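# Fesavar teardown cell: shift notes and hours data

Maintained by Modupe Tijani. Last edited 2024-05-04.

The repository holds the job log from our desktop teardown cell and the hours sheet for the people who work at it. The log has 2,426 rows, one per part handled. Before February the bench crew did every part by hand.

The arm works on drives and memory. People still open the cases, free stuck cables and decide what gets scrapped. 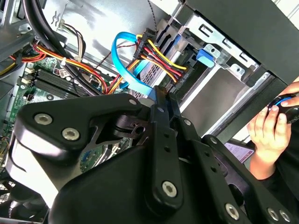
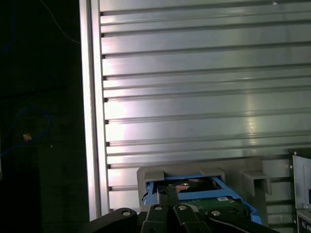 Wrist camera views. Gray holders stand against the ribbed metal panel in the second, third and fourth.
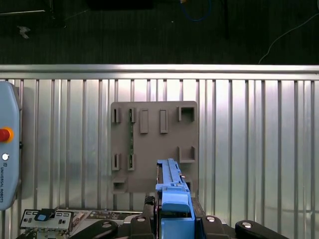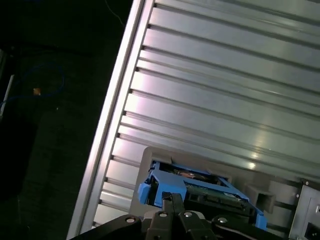 ## What changed for the crew

- Lifting is down. Sorting and paperwork are up, and the hours sheet shows both.
- Deividas Laur and Jingyi Jin moved from the bench to cell operator. Their pay grade was reviewed first — ask for the same if you are moved.
- Anyone may stop the arm. A stop is logged without a name.

## Files

- `jobs.csv`: part type, start, end, who finished it (`arm` or `person`)
- `hours.dta`: Stata file, 36 weeks, one row per role
- `comments.txt`: 47 remarks from the crew, unedited

In `jobs.csv`, 1,182 rows are marked `person`. Blank end times are jobs carried over to the next shift — leave them blank.

Send corrections to Aušra Kļaviņa.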